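Plitent Hand-Held Gripper Guide
Section 4: Recording your first box-picking set
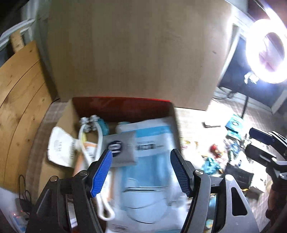

PARDALE, October

Cluttered boxes are where this method really shines! In our Kobzar study, a policy trained on 436 hand-held demonstrations cleared mixed boxes it had never met before, and 109 of those demonstrations came from people on their first day with the tool. You can record the same kind of set at your own bench, and it's a lot of fun once you get a rhythm going.

Before you start
Fill an open cardboard box with a real mix: plastic packages, a soft pouch, a paper bag, a cable or two. Don't tidy it. Overlap is good, and the policy learns a great deal from items that lie on top of each other.

1. Turn on the gripper and open Zurkora on the recording computer.
2. Squeeze and release the fingers fully, twice. Zurkora uses this to set the open and closed limits.
3. Hold the gripper over the box with the fingers pointing down and the blue pads facing each other.
4. Press Record and wait for the tone.
5. Lower the fingers on either side of one item, close gently, and lift straight up.
6. Set the item down outside the box, open the fingers, and press Stop.
7. Repeat until the box is empty, then refill it in a new order.

Note: Each clip can run up to 72 seconds. Short clips are fine (most of our favorites are very short).

Note: Missed grasps are worth keeping. Mark them "retry" and carry on in the same clip, so the recovery gets recorded too.

Caution: Keep your free hand out of the box while the fingers are closing. Don't pull on a cable that is caught under something else. Lift the top item first.

Check for new clips in Zurkora after every 19 picks. If the finger width trace looks flat, go back to step 2.

Training is covered in Section 5.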